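第4章 グリッパ比較試験の準備と実施

4.1 この章の対象

この章では、手持ち式のグリッパツールを使って把持の比較試験を行う手順を説明します。対象は、Torley制御ボックスと手首カメラをすでに接続し、第3章の通電確認を終えている環境です。アームに取り付けた状態での比較は第6章に分けました。先に手持ちで試してからアームに載せる順番を守ってください。逆にすると、把持の失敗が指のせいなのか軌道のせいなのか、あとから切り分けられません。

初めに断っておきます。この手順を最後まで実行しても、「どのグリッパが優れているか」という問いに対する一般的な答えは出ません。出るのは、自分の机の上で、自分が選んだ物に対して、その日の設定でどうだったかという記録だけです。カタログの成功率とこの記録が食い違った場合、編者はこの記録のほうを信用しますが、それを他所の現場に当てはめることは勧めません。

本章で扱う指は次の二種類です。

Droslow ソフトフィン（リブ付き、左右一対）
Macedo 平行プレート（硬質、左右一対）

両者は同じ取り付け穴を共有していると案内されていますが、締結の手順は異なります。4.3を必ず読んでください。

4.2 用意するもの

・グリッパツール本体
・上記の指、各一対
・Torley制御ボックス（ファームウェアは本書の付録Bに記載の版）
・手首カメラと接続ケーブル
・記録用のPC（Hostgate Loggerをインストール済みのもの）
・六角レンチ、トルクドライバ
・把持対象物（4.4で選定）
・紙のノートと筆記具

紙のノートを挙げると笑われることがありますが、Hostgate Loggerの備考欄は改行を保存しません。長い所見を書くと一行につながり、あとで読む気がしなくなります。次の版で直ると言われてから二度版が上がり、まだ直っていません。

注記：トルクドライバの代わりに手の感覚で締めることは避けてください。慣れた人ほど、硬質プレートを締めた直後にフィンを締めすぎます。

4.3 指の取り付け

手順1　制御ボックスの主電源を切り、表示が消えてから次へ進みます。

手順2　ケーブルのコネクタを抜きます。電源を切っただけでは、開閉機構に保持力が残っていることがあります。

手順3　いま付いている指を左右とも外します。片側だけ外して新しい指と見比べたくなりますが、外すなら両方外してください。左右で違う指が付いたまま校正を始めてしまうと、制御ボックスはエラーを出さずに校正を完了します。完了表示は正しく付いていることの証明になりません。

手順4　取り付け面を乾いた布で拭きます。溶剤は使わないでください。

手順5　新しい指を仮止めします。ソフトフィンの場合は左右のリブが向かい合う向きにします。部品袋の印刷では左右の表記が「ツール側から見て」なのか「対象物側から見て」なのか書かれていません。本書ではすべて、ツールを持つ人から見た左右で統一します。

手順6　左右を交互に、少しずつ本締めします。指定トルクは付録Aの表を見てください。ソフトフィンと硬質プレートでは値が違います。

手順7　手で軽く開閉し、引っかかりがないか確かめます。

手順8　コネクタを戻し、主電源を入れます。

注意：通電中に指の間へ手を入れないでください。ソフトフィンは柔らかいので安全だという説明を見かけますが、柔らかいのは指であって、駆動部の力が弱くなるわけではありません。根元に挟まれれば痛みますし、けがもします。

注意：フィンに裂け、白化、べたつきがある場合は使用を中止してください。裂けたフィンでも掴めてしまうことが多く、そのまま続けた結果は比較に使えません。

4.4 把持対象物の選び方

付属の標準試験ブロックは使いやすい寸法で、角が立っていて、重心も素直です。編者の環境では、どの指でもほぼ掴めました。つまり差が出ません。装置が動くことの確認には便利ですが、比較には向かないと考えています。

対象物は、身の回りにある次のような性質のものから選びます。

a）取っ手のある容器。胴を掴むか取っ手を掴むかで結果が大きく変わるため、どちらを狙うかを先に決めて記録します。

b）厚紙の箱。硬質プレートでは面が凹むことがあり、凹んだ箱は次の試行から別の物になります。同じ箱を何個か用意しておくのが理想ですが、無理なら試行の順番を指ごとに入れ替えてください。

c）平たく置かれた冊子。おそらくどの指でも苦戦します。苦戦することを確かめるために入れておきます。

d）本。冊子より厚みがあるぶん掴みやすそうに見えますが、背を掴むか小口を掴むかで開いてしまうことがあります。

対象物の重さは必ず量ってください。液体の容器は、残量が変わるたびに量り直します。試験中に中身を使った人がいると、それまでの試行とつながらなくなります。

洗剤などの容器を使う場合は、蓋がしっかり閉まっていることを手で確かめます。本体やカメラに液体がかかったときは、ただちに電源を切り、付録Cの手順に従ってください。

4.5 試験面と照明

試験面は、水平で、がたつきがなく、ツールの可動範囲より広い場所を選びます。専用の架台は必須ではありません。窓際の天板でも構いませんが、光沢のある面では映り込みが起こり、対象物の下端の検出がずれることがあります。カメラの説明書には「反射面にも対応」とありますが、どの程度の反射を指すのかは書かれていません。対応しているかどうかは、4.6の確認で自分の目で判断してください。

手順1　試験面から、試験に使わない軽い物と壊れやすい物を退けます。背景として物を残す場合は、全試行を通じて動かさないでください。

手順2　電源や通信のケーブルが、ツールを動かす経路を横切らないようにします。輪になったケーブルはフィンのリブに引っかかりやすく、引っかかったまま引くと対象物ではなくケーブルを掴んだ記録が残ります。

手順3　対象物の初期位置を決め、面に跡の残らないテープで印を付けます。

手順4　照明の条件をノートに書きます。窓の光を使うなら時刻も書きます。

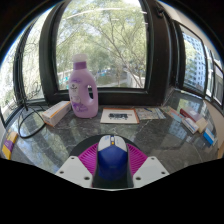

時刻を書くだけでは足りないこともあります。雲がかかれば数秒で明るさが変わり、自動露出が追いかけている間は検出結果が揺れます。露出は固定にしてください。固定すると窓側が白く飛ぶことがありますが、対象物の輪郭が見えていれば試験には差し支えありません。逆に、窓の外がきれいに見える露出では手前の物が沈みがちです。見栄えのよい映像と使える映像は別です。

ブラインドを下ろせば条件は揃います。ただ、そこで得た結果が日中の窓際で再現するとは限りません。最終的に使う場所が明るい部屋なら、揃えた条件と揃えない条件の両方で一巡ずつ行うことを勧めます。手間は倍になります。

注意：光沢のある石材の天板は、ツールの角や工具を落とすと欠けます。ツールを置くときは布を敷いてください。布を敷いた場所は試験面として使わないでください。

4.6 カメラの確認

手順1　記録用PCでHostgate Loggerを起動し、「ライブ表示」を開きます。

手順2　指の左右が両方とも映っていることを確認します。指が片側しか映らない場合は、カメラの固定が傾いています。

手順3　指を全開にし、次に全閉にします。全閉のときに指先が対象物の検出範囲を塞がないかを見ます。幅のあるソフトフィンでは、ここで視界が狭くなることがあります。

手順4　初期位置に置いた対象物へ、ツールをゆっくり近づけます。掴む直前の位置で止め、検出枠が対象物に付いているかを確かめます。

手順5　検出枠が天板の映り込みに付いた場合は、カメラの角度ではなく対象物の位置を先に変えてみます。角度を変えると手順2からやり直しです。

注記：広角レンズでは画面の端ほど形が歪みます。Loggerには歪み補正の項目がありますが、編者が試したかぎり、補正を有効にすると端の物体の位置がかえって飛ぶことがありました。原因は特定できていません。比較試験の間は有効か無効のどちらかに固定し、途中で切り替えないでください。どちらが正しいかより、同じであることが大事です。

注記：ツール本体の表示灯が点いていても、それだけで映像が記録されているとは判断できません。記録中かどうかは必ずLogger側のカウンタで確認します。編者は一度、午前中いっぱいの試行をこれで失いました。

4.7 校正

指を交換したら、対象物を変えないときでも校正をやり直します。

手順1　指の間に何もないことを確認します。

手順2　制御ボックスの「校正」を長押しします。指がいったん全開になり、続いて全閉になります。

手順3　PC側に表示される「閉位置」の値を読み、ノートに書きます。

手順4　手順2と手順3を三回繰り返します。

手順5　三回の値の差が9以内なら次へ進みます。9を超えた場合は4.3の手順6に戻り、締め付けを確認します。

編者の装置では、硬質プレートの閉位置は何度やっても3,172で動きませんでした。動かなすぎるので一度疑い、指の間に紙片を挟んで校正したところ値が変わったため、読み取り自体は生きていると判断しました。同じように値がまったく動かない場合は、この確認をしてみてください。ソフトフィンでは値が散ります。リブの変形を含んだまま閉じるためで、散ること自体は故障ではありません。

画面に出る「校正品質：良好」という文字は参考程度に見てください。前述のとおり、左右で違う指が付いていても「良好」と出ます。

4.8 把持力の設定

把持力は0から255の目盛りで指定しますが、この目盛りはニュートンではありません。二つの指に同じ値を入れても、対象物にかかる力は同じになりません。「同じ設定で比べたから公平だ」という報告をよく見ますが、数字が同じだっただけです。

本書では次のやり方を取ります。

手順1　目盛りを64にします。

手順2　対象物を掴み、持ち上げて五秒保持します。

手順3　落ちた場合は目盛りを一段上げ、手順2に戻ります。一段の幅は最後まで同じにします。

手順4　五秒保持できた最初の値を「下限値」としてノートに書きます。

手順5　下限値からさらに一段上げた値を、その指と対象物の組み合わせの試験値とします。

この方法では指ごとに試験値が変わります。そのため、成功率と一緒に試験値も並べて報告しなければ意味がありません。成功率だけを抜き出して表にしないでください。抜き出した表は、たいてい注釈なしで別の資料に貼られます。

注意：64で容器が凹む、箱がつぶれるなどの変形が見えたら、目盛りを下げてやり直してください。対象物を壊すまで続ける必要はありません。

4.9 試行の実施

手順1　対象物を初期位置に置きます。

手順2　Loggerの「新規試行」を押し、指の種類、対象物の名前、試験値を入力します。

手順3　カウンタが進んでいることを確認します。

手順4　ツールを決めた経路で近づけ、閉じ、持ち上げ、五秒保持し、初期位置に戻して開きます。

手順5　「試行終了」を押し、判定を入力します。

手順6　一つの組み合わせを必要な回数だけ繰り返したら、指を替え、4.3からやり直します。

判定は三種類です。

成功　五秒保持し、対象物を倒さずに戻せた。
部分　持ち上がったが、保持中に回転した、または戻すときに倒れた。
失敗　持ち上がらない、または途中で落ちた。

Loggerの自動判定は使わないことを勧めます。自動判定は指の閉位置だけを見ており、ソフトフィンが空を掴んで自分のリブを潰した場合にも「成功」を返すことがあります。編者の記録では、113回の試行を映像で見直したところ、自動判定と食い違うものがあり、その多くがソフトフィン側に有利な方向の誤りでした。自動判定の集計だけを根拠にした比較には、この偏りが入っている可能性があります。

手持ちの試験では、人の手が無意識に指を助けます。滑りそうになれば手首を返し、傾けば支えます。これを完全に防ぐ方法はありません。対策として、できれば操作する人にどちらの指が有利だと予想しているかを先に書いてもらい、結果と並べて残します。予想どおりの結果が出たときほど映像を見直してください。

4.10 よくある不具合

症状：フィンが片側だけ深く曲がる。
確認：対象物が中心からずれていないか。ずれていなければ、左右の締め付けを確認します。新品でも左右の硬さが揃っていないことがあるので、左右を入れ替えて症状が移るかどうかを見ます。

症状：取っ手に入った指が抜けない。
確認：無理に引かず、電源を入れたまま「開」を押します。反応しない場合は主電源を切り、コネクタを抜いてから手で開きます。

症状：冊子を掴もうとすると面の上を滑る。
確認：不具合ではありません。失敗として記録します。冊子の端を浮かせて置けば掴めるようになりますが、その場合は別の条件として名前を分けてください。

症状：検出枠が点滅する。
確認：露出が自動に戻っていないか。Loggerを再起動すると露出の固定が解除される版があります。

症状：映像と閉位置の記録に時間のずれがある。
確認：試行の最初に指を一度だけ全閉にし、その動きを目印にして合わせます。ソフトの同期機能でも合うことはありますが、合っているかを確かめるには結局この目印が要ります。

症状：三回の校正で値が徐々に増える。
確認：フィンが温まっていない可能性があります。何度か開閉してからやり直します。それでも増え続けるなら、締結が緩んでいます。

4.11 記録の残し方

一つの組み合わせにつき、次の項目を残します。

指の種類と使用開始日
対象物の名前、重さ、掴む位置
閉位置の値（三回分）
下限値と試験値
試行ごとの判定
照明の条件と時刻
歪み補正の有効・無効
操作した人の事前の予想

映像は、失敗したものも含めてすべて残します。容量を理由に成功した映像だけを残した例を見たことがありますが、あとから検証できるものが何も残っていませんでした。

供給元に問い合わせるときも、要約より映像を付けるほうが話が早く進みます。要約だけを送ると、締め付けを確認してくださいという返事が来ます。

4.12 改訂履歴

2019年1月18日　4.7に紙片による確認を追加。4.9の自動判定に関する記述を書き改めた。ソフトフィンの寿命に関する項は、根拠となる試行が足りないため今回は載せていない。4月の改訂で追加する予定。それまでは、供給元が示す交換時期を上限とし、4.3の注意にある症状が出たらその時点で交換すること。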